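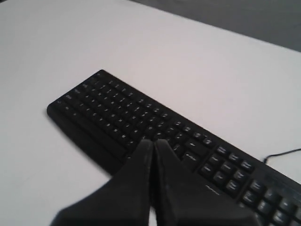 Annegret Vossbeck
Kursleiterin Tastschreiben und Textverarbeitung, Bildungshaus Clarnalton, Tangen

Begleitblatt zu Teil 2: Die Tastatur kennenlernen, aufstellen und pflegen

Stand: 14. Nov. 2025

Liebe Teilnehmerinnen und Teilnehmer,

beim ersten Treffen haben wir vor lauter Anmelden, Kennwörtern und Stühlerücken kaum eine Zeile geschrieben, und das tut mir ein wenig leid! Darum nehmen wir uns jetzt in aller Ruhe das Gerät vor, mit dem wir den ganzen Kurs über zu tun haben. Lesen Sie dieses Blatt am besten mit der eigenen Tastatur vor sich, ob zu Hause am Küchentisch oder bei uns in Raum 201, und legen Sie den Finger ruhig auf die Tasten, von denen gerade die Rede ist. Man merkt sich das so viel besser als nur mit den Augen.

1. Eine freie Fläche

Bevor wir über Tasten sprechen, ein Wort zum Tisch. Ein großer, heller, matter Tisch wie der weiße auf dem Foto ist für das Üben eine feine Sache, denn eine schwarze Tastatur hebt sich deutlich davon ab, und nichts spiegelt. Wer zu Hause eine glänzende Platte hat, legt ein einfarbiges Tischset oder einen Bogen Karton unter. Das genügt vollkommen.

Räumen Sie so viel Platz frei, dass beide Unterarme bequem aufliegen können, auch wenn sie beim Schreiben später ein wenig schweben sollen. Kaffeetassen stehen bitte hinter dem Bildschirm oder gleich auf einem anderen Tisch (ich spreche aus leidvoller Erfahrung, es war eine große Tasse, und es war Milch darin).

Die Tastatur liegt auf dem Foto stark schräg. So lassen sich die Reihen der Länge nach schön verfolgen, zum Schreiben drehen wir sie uns aber bitte gerade hin. Achten Sie dabei auf den Buchstabenblock und nicht auf das ganze Gehäuse. Bei einer Tastatur in voller Größe sitzt rechts noch der Ziffernblock, und wer das Gehäuse mittig vor den Bauch schiebt, schreibt den ganzen Abend mit nach links verdrehten Armen. Die Mitte des Buchstabenblocks liegt zwischen G und H, und dieser Punkt gehört vor den Bauchnabel. Viele von Ihnen werden staunen, wie weit das Gerät dann nach rechts wandert.

2. Die Gegenden auf der Tastatur

Ich sage gern »Gegenden«, weil man sich auf der Tastatur tatsächlich zurechtfindet wie in einem kleinen Ort. Man kennt irgendwann die Hauptstraße und die Ecken, und den Rest ergeht man sich nach und nach.

Ganz hinten, am weitesten von Ihnen weg, verläuft die Reihe der kleinen Funktionstasten. Die brauchen wir im Kurs selten. Merken Sie sich fürs Erste F1 für die Hilfe und F12 zum Speichern unter neuem Namen in der Textverarbeitung. Bei tragbaren Rechnern muss manchmal zusätzlich die Taste Fn gedrückt werden, das klären wir am Gerät.

Davor beginnt der große Block mit Buchstaben, Ziffern und Satzzeichen. Schauen Sie einmal genau hin: Die Reihen stehen versetzt zueinander, keine Taste sitzt genau unter der anderen. Diese Anordnung stammt noch von der mechanischen Schreibmaschine, wo die Hebel unter den Tasten aneinander vorbei mussten. Für unsere Finger heißt das, dass sie nach oben immer ein wenig schräg nach links greifen. Das fühlt sich mit der linken Hand zunächst sonderbar an und gibt sich mit der Zeit.

Am linken Rand des Blocks sitzen die breiteren Tasten übereinander. Auf deutschen Tastaturen sind das von hinten nach vorn der Tabulator, die Feststelltaste, die Umschalttaste und ganz vorn die Steuerungstaste mit der Aufschrift Strg. Auf englischsprachigen Geräten lesen Sie an denselben Plätzen Tab, Caps Lock, Shift und Ctrl. Einige von Ihnen haben von Kindern oder Enkeln so ein Gerät geerbt, und das ist überhaupt kein Hindernis! Nur Y und Z sind dort meist vertauscht, und die Umlaute stehen nicht auf den Kappen. Was der Rechner schreibt, richtet sich nach der Spracheinstellung und nicht nach dem Aufdruck.

Am rechten Ende des Buchstabenblocks liegt die Eingabetaste, etwas größer als ihre Nachbarn. Sie gehört zum rechten kleinen Finger. Bitte gewöhnen Sie sich von Anfang an daran, sie nur am Ende eines Absatzes zu drücken. Den Zeilenwechsel mitten im Text besorgt das Programm von allein, und wer aus alter Schreibmaschinengewohnheit nach jeder Zeile die Eingabetaste drückt, hat beim Überarbeiten seine liebe Not.

Und dann wäre da noch der glatte Streifen ganz vorn am Gehäuse, auf dem keine Tasten sitzen. Je nach Bauart ist er schmal oder recht breit. Er lädt sehr dazu ein, die Handballen abzulegen. In den Pausen dürfen Sie das gern tun, beim Schreiben selbst halten wir die Hände locker darüber.

3. Die Grundstellung

Die linken Finger liegen auf A, S, D und F, die rechten auf J, K, L und Ö. Auf F und J fühlen Sie bei den meisten Tastaturen eine kleine Erhebung. Schließen Sie die Augen, nehmen Sie die Hände in den Schoß und suchen Sie die beiden Tasten allein mit den Zeigefingern. Wiederholen Sie das, bis es sich langweilig anfühlt, dann sitzt es.

Die Daumen schweben über der Leertaste. Es ist gleichgültig, welcher von beiden anschlägt, solange Sie bei einem bleiben.

Noch ein Wort zum Hinschauen. Die weißen Zeichen auf schwarzen Kappen sind ja schon klein, und aus der gewohnten Sitzhaltung heraus verschwimmen sie manchen von uns (mir auch, ohne Brille). Bitte beugen Sie sich deswegen nicht nach vorn. Nehmen Sie lieber den Übersichtsplan aus der Mappe und lehnen Sie ihn neben den Bildschirm. So bleibt der Kopf oben, und die Finger lernen ihren Weg.

4. Hoch oder flach?

Viele Tastaturen haben hinten an der Unterseite zwei ausklappbare Füßchen, und fast alle klappen sie aus, weil es so ordentlich aussieht. Probieren Sie es bitte einmal ohne. Ein niedriges, flaches Gehäuse lässt die Handgelenke gerade, mit den Füßchen knicken sie leicht nach oben. Nach einer Viertelstunde spürt man den Unterschied, nach einem ganzen Kursabend erst recht.

Der Stuhl ist dann richtig eingestellt, wenn die Ellenbogen ungefähr auf Tischhöhe liegen und die Schultern unten bleiben. Wer dafür hoch sitzen muss, holt sich eine Fußstütze aus dem Schrank neben der Tür.

5. Sauberhalten

Mattes Schwarz ist geduldig, aber Krümel sieht man zwischen den Tasten trotzdem irgendwann. So gehen wir vor:

Rechner herunterfahren oder Tastatur abziehen.
Tastatur umdrehen und sanft auf den Gehäuserücken klopfen.
Mit einem weichen, trockenen Pinsel durch die Gassen zwischen den Reihen fahren.
Die Kappen mit einem nebelfeuchten Tuch abwischen, nie direkt aufsprühen.
Trocknen lassen und erst dann wieder anschließen.

In Raum 201 liegen Pinsel und die Pemier-Tücher in der oberen Schublade. Die Tastenkappen hebeln wir bitte nicht ab! Manche gehen wunderbar herunter und nie wieder hinauf.

6. Übungen bis zum nächsten Mal

Im Übungsprogramm Flullari finden Sie unter »Grundreihe« die ersten Lektionen. Schreiben Sie langsam und gleichmäßig, das Tempo kommt später von selbst dazu. Wer lieber auf Papier vorliegen hat, was er abschreibt, nimmt aus dem Kursbuch den Text auf Seite 167. Er hat 650 Anschläge, und Sie dürfen ihn gern auf mehrere Tage verteilen. Löschen Sie Fehler beim ersten Durchgang nicht. Unterstreichen Sie sie hinterher auf dem Ausdruck und schauen Sie, ob es immer derselbe Finger war. Bei mir war es jahrelang der linke Ringfinger.

Für alle, die im Januar das kleine Schreibzeugnis machen möchten: Die Anmeldeliste liegt ab sofort am Empfang aus. Beim nächsten Treffen kommen die Umschalttasten an die Reihe, also Großbuchstaben und endlich auch das Fragezeichen. Bringen Sie die Mappe mit und, falls vorhanden, Ihre eigene Tastatur.

Abgelegt unter: Kursmaterial, EDV für den Alltag, Tastschreiben

2 Kommentare · 0-mal geteilt

© Bildungshaus Clarnalton, Tangen · Kontakt · Impressum · Nach oben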